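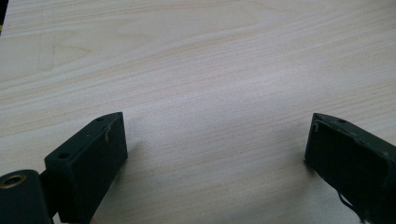 **褚砚平**
设备维护，兼管夹爪工位
11/12/2020

# Furkon 手持夹爪维护套装：用下来的记录

这套东西是从 Ogunleye 那边订的，价格1111元，含运费，不含螺纹胶。买它的原因很简单：手持夹爪的两根指头越来越难对齐，原来的散装工具又凑不出一把合适的小扭力起子。下面按我装机、调整、日常保养的顺序写，最后说值不值。

## 盒子里的东西

一把小扭力起子，带三个批头；10颗备用小螺丝，长度只有一种；一片塞尺；一块90度的小角规；一支软毛刷；两包擦拭布；一条束线用的魔术贴；一本5页的说明书。

说明书印得清楚，可惜图全是侧视的，真正要看的那一面（指尖朝自己、从上往下看）一张都没有。第一次拆指头时我来回翻了好几遍，最后还是靠自己在纸上画了个草图。

螺丝只给一种长度，这是我最不满意的地方。我们这只夹爪靠近指尖的位置和靠后的位置用的长度不同，套装里的只能用在前面。后面的还得自己配。

## 拆装

我们的工位用的是 Tretwood 的台面，浅色木纹，平整度够用，指头贴着台面移动时能看出高低差。调整之前先把台面擦干净，掉下来的小螺丝在这种浅底子上很好找，换成深色垫子就麻烦了。

拆的时候先断电，再把线束松开，留出余量。右边那根指头旁边有一根细黑线，外皮上带毛丝，容易跟着手指一起被拽，我吃过一次亏。套装里的魔术贴就派在这里，把线往后收一圈，别收死，夹爪张到最大时线要还能动。

侧面圆柱座上那个黄铜色的螺纹嵌件要单独看。嵌件本身没有问题，问题是往里拧的时候手感不明显，起子稍微歪一点就咬不正。我的做法是先用手把螺丝带进去两圈，确认顺了再上起子。扭力起子的刻度偏小，老花眼要戴镜子，不过旋钮有段落感，转过一格能听见响，设好之后不会自己跑。

三个批头里常用的只有最小的那个。批头是磁性的，磁力不强，倒着拿会掉螺丝。

## 对指

对指是这套东西的主要用途，也是它做得最好的部分。

先把左指固定好当基准，右指的两颗螺丝只拧到刚刚带住，能用手推动。夹爪慢慢合上，塞尺夹在两根指头的内面之间，抽一抽，前后松紧一样就说明平行。前紧后松，就把右指的尖端往外让一点，再抽。重复到两头手感一致，交替把两颗螺丝拧到位，每次只转一点。一口气拧紧一颗再去拧另一颗，指头会被带偏，前面的工夫就白费了。

角规用来看指头和台面的关系。夹爪竖直放下，角规短边靠台面，长边贴指头外侧，背后打一束光，看漏不漏缝。塑料角规我以前也用过，量这种小件时边缘容易翘，套装里的是金属的，拿着有分量，边也直。

做完以后我会把夹爪张开，平着举在台面上方，从使用者的角度看一遍两根指头的高低和朝向。 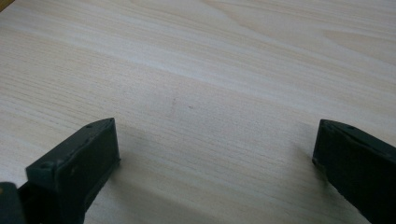
这一遍看的是大毛病，比如有一根明显往前伸，或者张开的时候两边走得不一样多。细的误差眼睛看不出来，还是要回到塞尺。我一般张合几次再量一遍，读数没有变化才算完。

有一点说明书没写：对完指头之后，开度的零点要重新设。我们用的是 Hoviser 的标定程序，流程里有一步要求夹爪完全合拢再确认。如果跳过这一步，软件里显示的开度会一直带着旧的偏差，后面做出来的数据都要返工。建议 Furkon 下次改版时在说明书里加一行。

## 日常清理

指头表面是很深的墨绿色，接近黑，哑光，浅色的纤维沾在上面特别显眼。擦拭布、手套、纸巾都会掉毛，最后都挂在指尖的棱上。软毛刷顺着棱往外扫就能带走，遇到卷住的，用镊子夹，镊子套装里没有。

两包擦拭布的质量不一样。蓝色包装的几乎不掉毛，可以直接擦内侧夹持面；白色包装的擦完反而要再刷一遍，我现在只拿它擦台面。

螺丝孔里也会积灰。拆下来的时候顺手吹一下，别对着螺纹滴油，油会把灰粘成一圈，下次更难清。

右指的棱上已经磨出了浅色的印子，涂层薄了。我问过 Ogunleye 有没有补涂的材料，回复说没有，只能整根换。眼下只是外观上的磨损，夹持面平不平另外量，所以我先不换，每次保养时记一笔，看它有没有往内侧发展。

我的保养表很短，贴在工位侧面：

- 用之前：看线束，扫指尖，张合一次听声音
- 用之后：擦夹持面，夹爪半开放置
- 每次换过螺丝：重新对指，重新设零点
- 1月份：线束整根换新，起子送去校一次

## 不好的地方

螺丝长度单一，前面说过了。

收纳盒的海绵切得太紧，塞尺放进去要用指甲抠出来，片子薄，抠几次就弯了。我把海绵那一格用刀开大了一点。

起子手柄是光面的，戴丁腈手套会打滑。缠一圈胶带能解决，不过这个价钱应该做个滚花。

没有镊子，没有螺纹胶。前者自己买一把很便宜，后者得看清楚强度再买，高强度的不要用在这种小螺丝上，下次拆的时候会把槽口拧花。

## 值不值

如果只有一只夹爪，偶尔松了拧一拧，不必买整套，单买塞尺和一把好的小扭力起子就行。手上有几只轮着用、每周都要对一次指的工位，可以买，扭力起子和金属角规用得最多，剩下的当附赠。

备用螺丝用完以后我打算直接去五金店按两种长度配，不再从 Ogunleye 补货，他们只按整包卖。塞尺如果能单买，我会再订一片放着。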